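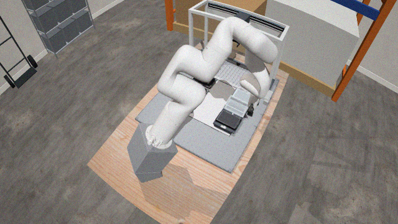
Séance 9 – Automatisation et travail au laboratoire

Chez Berkico, à Plelimville, la manipulation des plaques relevait de deux techniciens. 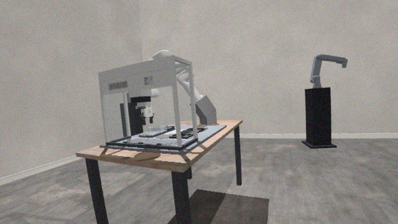 Leur tâche porte désormais sur la préparation des protocoles et le traitement des écarts.

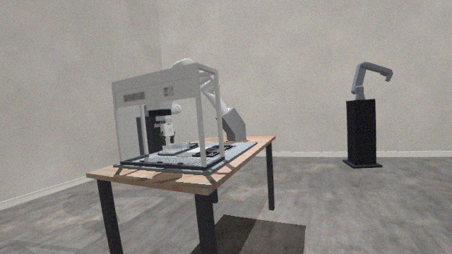 Fig. 2 – Poste à enceinte et bras blanc.

On distinguera la charge physique, réduite, de la charge d'attention.
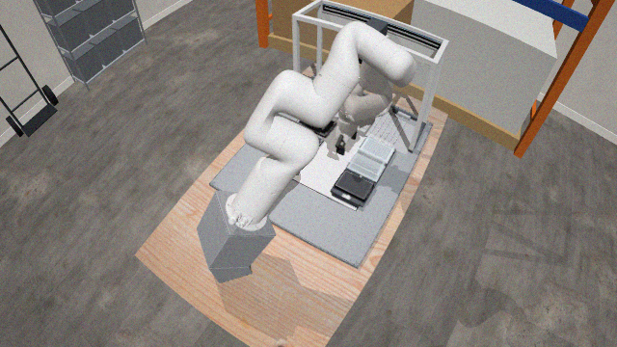 Lecture obligatoire : Avcı, chap. 10.

Documents associés
Séance 8 – Le cas Lombardi
Séance 10 – Négocier le changement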